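# Which Prulholm live album should I start with?

Posted by Benedita Aguiar, August 23, 2022
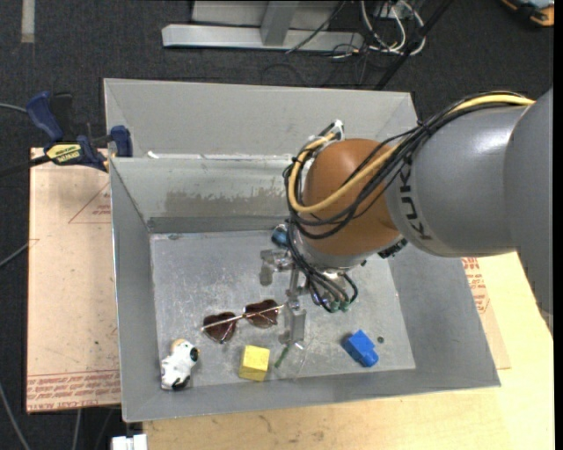
Clem Tautahi got in before I had even finished typing my post and told me to skip the live albums altogether and go straight to the second studio record, and I'm sure that's good advice, but let me explain where I'm coming from and then you can all tell me I'm wrong!

My nephew played me a Prulholm song in the car on the way to a wedding this summer. It was "Stosta," the long one with the organ at the front, and it was a concert version with the crowd singing the second verse. I asked him to play it again, and then again on the way home. Now he has gone back to college and stopped answering my messages, and I'm left with a streaming page full of releases that all seem to have the same songs on them in a different order. There's the theater one, the festival one, the radio session, and something called "Renaud" that might be a live album or might be a place, I can't tell.

I have never been much of a live album person. I grew up with my mother's records, and the live ones always seemed to be half clapping and half somebody tuning a guitar. But that version of "Stosta" got to me, and when I looked up the studio one it was so much shorter and neater that I felt a little let down (sorry to those of you who love it). So what I'd like is the recording with the singing crowd, if anybody can work out which it is, and then a suggestion for what to play after that. I'd also like to know if the CDs are worth tracking down, as my car is old and I still have the player in it.

Thank you in advance, and please be patient with me, I'm new to this band and fairly new to this site too.

**Ragnvald Løken**

Welcome, Benedita! What a nice way to come to them. I'm fairly sure the one your nephew played is from the theater album, which has the title *Domeo* on the front and which most of us call the theater one. The crowd comes in on the second verse of "Stosta" and the singer drops out and lets them have it for a good while before the drums return. The festival album has the song too, but it's outdoors, the audience is a long way back in the mix, and the organ part got moved over to guitar that year. If you clearly remember organ, you want *Domeo*.

"Renaud" is the radio session, by the way, listed a second time under another title. It's named after the studio where they taped it. The streaming page has had it up twice for as long as I've been looking, and I've seen people buy both, so please don't do that.

As for where to go next, I would stay with *Domeo* for a week or so before trying anything else. Play it in order if you can stand to. The first 20 minutes are slow and a bit stiff, and you can hear them settling in, and then they do the two quiet songs back to back and from there on it's a different band. After that I'd go to the radio session. There's no audience at all, which sounds like the opposite of what you asked for, but they play the arrangements from the tour, so the songs have that same looseness you liked. My wife prefers it to everything else they've done and has worn out my patience on the subject.

On CDs: yes, for *Domeo*. The disc has one more song than the streaming version, a slow cover near the end. The first pressing was only 1000 copies and people ask silly money for it, but the later one in the plain sleeve has the same tracks and turns up used all the time. I paid 20 dollars for mine, including the postage.

**Nelu Ene**

festival one is better imo. louder

**Kristof Visser**

Ragnvald has covered nearly all of it, so I'll only add a couple of things. One is that the plain sleeve CD runs to 2 discs, and "Stosta" is the opener on the second, so you can put that one in the car and have your song right away without hunting for it. I did a whole October of commuting that way and never got tired of it.

I'd also say a kind word for Clem's suggestion, even though it isn't what you asked. The studio version of "Stosta" does feel clipped when you've heard the long one first, I had the same reaction, but the rest of that album is lovely and a lot of the *Domeo* set comes from it. Give it a try once you know the live versions by heart. And if your nephew ever writes back, ask him if he has the tour program, because the lyrics are printed in it and they aren't in any of the CD booklets.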